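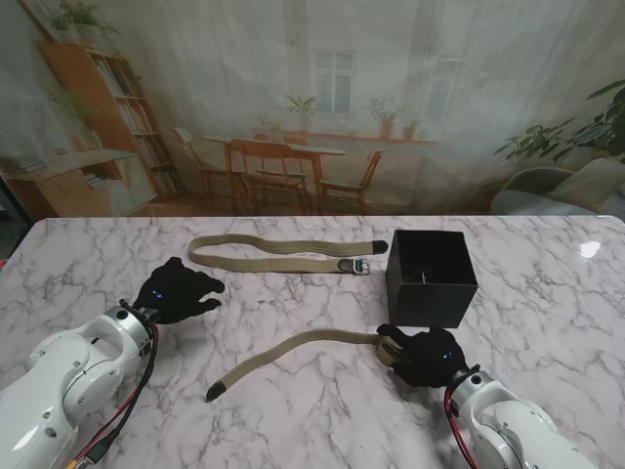 Journal > Rastum Valley > 2024

July 2024
By Afiq Yeoh

The river has gone back to being a river. On the strength of this the council has sent us a leaflet called Ready for Rain, which arrived damp.

Spent the morning at the hall, where Yusri Gunawan was handing out forms for the flood grant. You can claim up to £345 for a door barrier, provided you supply two quotes and a photograph of your house under water. I said that in January I'd been busy carrying my mother upstairs and hadn't stopped to take one. He wrote "no photo" in the box and underlined it.

The Ongs are selling up. 55 years in Rulter Lane and they are off to her sister's, on a hill. Mrs Ong gave me her sandbags – five of them, one split – and a tray of leeks. I didn't know what to say, so I said the leeks looked well.

Walked back by Jiris Bridge. Somebody has painted a line on the pier to show how high it came, roughly a foot lower than it did. I expect the house prices had a word.

Plaster in the back room still smells of pond. The builder says leave it until autumn, and he said much the same about spring. Mother wants the piano back down. I've told her we'll see, and moved the good rug up to the landing, where we both trip over it.

Rain forecast from tomorrow night. Must ring about the second quote.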